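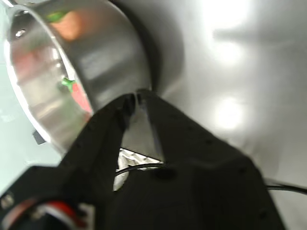 Fedir Hrynyshyn has coached Rirno's under-16s for two seasons and doesn't buy the club's new plan to play out from the back.

"On our ground? Come and look at it in September," he says. "You'll lose the ball in your own box and call it learning."

Lautaro Rivadeneira, who brought the idea over from Grimberg, says the numbers favour it. Rirno scored 37 goals last year, and he wants 40. I asked where the other three would come from.

"From patience," he said. I asked again and got much the same.

Hrynyshyn points to the 4-0 loss at Pollock, when the defence tried it for a half. "We gave them two of those. Their keeper could've brought a chair."

Rivadeneira calls that game "a bad day". He didn't offer a good one.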